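Vistberg Opens Its Block-Pushing Collection to Other Labs, With 351 Hours of Nudging Inside

DRUNOSWOOD, Sunday, January 29, 2023

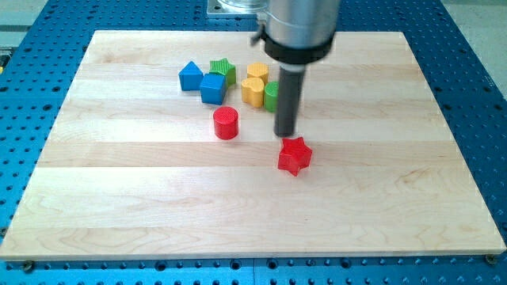 The arm's tip over the board, with a red star just ahead of it and the rest of the blocks farther back.

Vistberg, the robotics workshop in Drunoswood, today announced the release of Dunley, a collection of recorded examples meant to teach a learning system how to push small objects across a flat surface when asked to in plain English. The collection holds 351 hours of a robot arm sliding toy blocks. The company recommends against watching it in one sitting.

Dunley is built on a single, stubborn idea. Before a machine can be trusted to tidy a kitchen, it should be able to move a red star next to a blue cube because a person said so, and then stop. The stopping has taken up a surprising share of the budget.

The equipment is modest by the standards of the field, and Vistberg has made its peace with that. There is an arm. There is a maple board, screwed down at the front corners. There are eight blocks in four colors, and the arm has a plain rod where other robots have fingers. It can't pick anything up. It can push, which is how most people move a coffee table, and the company considers this a perfectly respectable way to get things done.

Each example begins with a block layout and an operator at the controls. The operator steers the tip of the rod while following an instruction such as "slide the yellow heart over to the green cylinder" or "get the red star away from everybody." Sessions run long and without a reset, so one instruction starts wherever the last one left the blocks. Afterward, a second group of people watches short stretches of the recording and writes down what the arm did, in whatever words come naturally to them.

The second step is where Dunley earns its keep. Operators were given a list of approved instructions in the first month, and the result was a system that understood the list and very little else. The people doing the labeling were then told to write as they would talk. They responded with "scooch," "boop," "shove it up there," and a long argument, preserved in the project notes, over whether a star can be said to face anyone. All of it went into the collection except the argument.

Vistberg has also kept the failures. A heart that slides off to the left when it was wanted on the right is still a heart that moved left, and a label saying so is a good label. Operators were at first reluctant to hand in their worst afternoons. They came around when the training team reported that the clumsy recordings were teaching the system how to recover from a bad push, something the tidy ones never had occasion to show.

The release contains:

Recordings from 4 matching stations, each with its own arm and board
More than 2,000 distinct instructions, with spelling left as typed
A held-out set of 300 instructions for testing, which were never shown to the operators
Position records for the arm, matched in time with the video
The labeling guide, in its short and long versions (the short one is better)

The stations were designed to be identical and are not. One board sits a hair lower than the others, and a cylinder pushed toward its back corner tends to arrive sooner than expected. The difference was found late and has been written up in the documentation. Groups who would like their system to cope with a world that isn't level may find that station the most useful of the lot.

Blocks of matching color come in pairs, though the pair doesn't always share a shape. The two yellow blocks are both hearts, which makes "the yellow heart" an unhelpful thing to say and a very common thing for people to say. The company chose to leave such instructions in the collection and mark them as unclear. A system that asks "which one?" is scored as correct. So far, the Vistberg system prefers to pick one and look confident.

Control software for the stations was written with Kratochvíl, a small motion-control firm in the same town. Kratochvíl supplied the speed limits that keep the rod from launching a cube onto the floor and the soft boundary that holds the tip inside the edges of the board. Both are included with the release, along with the earlier version of the boundary, which worked less well and is labeled accordingly.

Vistberg makes no claim that Dunley will produce a household robot. The system trained on it can follow a spoken request to move a block, accept a correction halfway through, and line up several blocks if the person asking is patient. It has no opinion on dishes. The company expects other groups to use the collection as a starting point for their own tables, their own objects, and their own arguments about stars.

Dunley is free for research and teaching. Commercial users are asked to write first and to describe what they plan to push. The first portion can be requested now, and the remainder will follow in February, once the last of the labels have been read by a second person and the duplicates removed. There are a great many ways to type "move the blue cube," and a great many people typed the same one.

A second round of collection is already being planned with the same board and the same blocks. New operators are being hired for it. Applicants need a steady hand, a tolerance for repetition, and reasonable typing. Robotics experience is welcome but has not, in the first round, been a reliable predictor of who could get the green star where it was supposed to go.

About Vistberg

Vistberg builds and runs robot stations for collecting training examples, with a focus on tabletop tasks and everyday language. It is based in Drunoswood. Requests for Dunley, the documentation, and the labeling guide should be sent to the company's data office, which replies on weekdays.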